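Work in this period covered data extraction, cleaning and the first round of matching for the Eko study of missed follow-up visits after pediatric asthma admissions. Recruitment of sites is closed. Bondov and Planwood are both contributing records, and no further clinics will be added under the current award.

Extraction at Bondov was finished in October. The file holds 609 index admissions after removal of duplicates and transfers. Planwood supplied its records in two batches, the second with a different date format, and the affected fields were converted before linkage. Discharge times were missing for 50 admissions. These were kept in the main analysis and will be dropped in a sensitivity check.

The definition of a missed visit was revised. The original protocol counted any visit not attended on the booked day. Under the revised wording, a visit rebooked by the family and attended within 3 weeks is counted as kept. Inger Fogh drafted the change and the ethics office accepted it as a minor amendment – no new consent forms were needed.

Linkage to pharmacy refill data is behind schedule. The data use agreement was returned with questions on retention periods, and a corrected version went back on Monday. Until it is signed, the refill analysis cannot start. The attendance analysis does not depend on it and is proceeding.

Caregiver interviews are under way at both sites. Interviews last up to 50 minutes and are held by phone or at home, in the evening where the family prefers it. 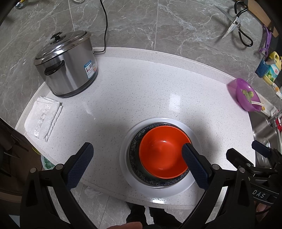
Transcripts are coded by two readers working separately, with differences settled by the Baldursdóttir group. Early codes concern transport, work hours and unclear discharge instructions. No counts are reported at this stage.

Spending is within budget on all lines except transcription, where the rate per recorded hour went up. We ask to move unspent travel funds to cover the difference – the total award is unchanged.

Planned for the next period: signed pharmacy agreement, completed attendance models, and a draft codebook for the interviews.

Eko Study Office | Contact | © Eko Study. All rights reserved. | Back to top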